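Lista de revisión: par de pinzas manuales de dos dedos, puesto de recogida en mesa
Hondero, unidad Drodent 22. Revisión periódica con comentarios. Jueves 15 de diciembre

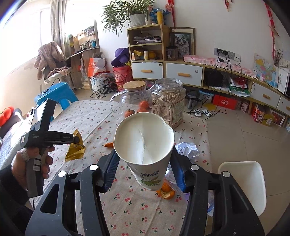 La lista se aplica a las dos pinzas del puesto. Se rellena completa aunque la anterior esté reciente. Estados admitidos: C (conforme), O (conforme con observación), N (no conforme, retirar de servicio), NA.

Documentos de referencia: hoja de montaje Sikberg rev. 3, plantilla de holguras Imai.

1. DEDOS Y ALMOHADILLAS

1.1 Estrías de las almohadillas sin desgaste apreciable en la zona de contacto. C
1.2 Almohadillas pegadas en toda su superficie, sin esquinas levantadas. O
Comentario: pinza B, esquina inferior del dedo izquierdo con inicio de despegue. Se limpia con alcohol isopropílico y se vuelve a pegar. Revisar en la próxima visita.
1.3 Cierre paralelo. Las dos caras apoyan a la vez sobre la galga. C
1.4 Fuerza de cierre con objeto blando. El vaso de papel se sujeta por el cuerpo, nunca por el borde. Se admite deformación del vaso; no se admite deslizamiento. C
Comentario: ensayo hecho con vasos de papel y con envoltorios de aperitivo arrugados. El envoltorio se pellizca con la punta. Si hay que apretar a fondo para retenerlo, anotar en 1.1.

2. ARTICULACIONES

2.1 Tapas blancas de los pivotes presentes y encajadas en los dos brazos. C
2.2 Holgura lateral en cada pivote dentro de plantilla. O
Comentario: pinza A, brazo derecho, en el límite. No se toca. En octubre estaba igual.
2.3 Tornillos de los brazos apretados y con marca de pintura alineada. C
2.4 Recorrido completo sin puntos duros, 30 ciclos a mano. C
2.5 Restos de comida o fibras entre las barras. O
Comentario: hebras de piel de mandarina en la pinza A. Soplado y pincel seco. No usar aceite en las barras; recoge polvo y acaba en las almohadillas.

3. MÓDULO SUPERIOR, EMPUÑADURA Y CABLE

3.1 Módulo firme sobre la empuñadura, sin giro al sacudir. C
3.2 Superficie brillante del módulo limpia, sin huellas ni rayas. O
Comentario: huellas. Paño de microfibra seco. El papel de cocina raya.
3.3 Etiquetas de la empuñadura legibles y sin bordes sueltos. C
3.4 Cable sin cortes ni dobleces a la salida de la empuñadura. C
3.5 Cable libre en todo el recorrido de trabajo. Comprobar con el brazo extendido hasta el fondo de la mesa. O
Comentario: roza el canto de la mesa al trabajar en el lado izquierdo. Se da más holgura al tramo inferior.
3.6 Contador de aperturas leído y anotado. Cambio de almohadillas a las 3000. C
Comentario: pinza A sustituida en octubre. Pinza B pendiente, se pide recambio.

4. PUESTO

4.1 Mantel extendido. Los pliegues marcados son aceptables, las arrugas levantadas no. C
4.2 Recipientes de vidrio y tarros al fondo, fuera de la trayectoria de los dos brazos. C
Comentario: la jarra y el tarro de pipas se dejan donde están. Separación medida al borde delantero de la mesa: 38 cm.
4.3 Cubo de recogida al alcance sin desplazar los pies. C
4.4 Cables del suelo apartados del paso. N
Comentario: hay cables negros sueltos en el suelo, junto al mueble y junto al escritorio. Recoger con brida y repetir el punto antes de poner en servicio.
4.5 Anillos, pulseras y mangas. La manga se ajusta por encima de la muñeca; los anillos de cuentas se quitan o se cubren. O
Comentario: el punto figura en la hoja Sikberg solo para pulseras. Se propone ampliarlo.

5. CIERRE DE LA REVISIÓN

Resultado de las pinzas: aptas, con observaciones en 1.2, 2.2, 2.5 y 3.2.
Resultado del puesto: no apto hasta cerrar 4.4.
Material consumido: adhesivo, alcohol isopropílico, bridas.
Pedido: un juego de almohadillas estriadas para la pinza B.
Pendiente de la visita anterior: tapa de pivote de repuesto, sin recibir.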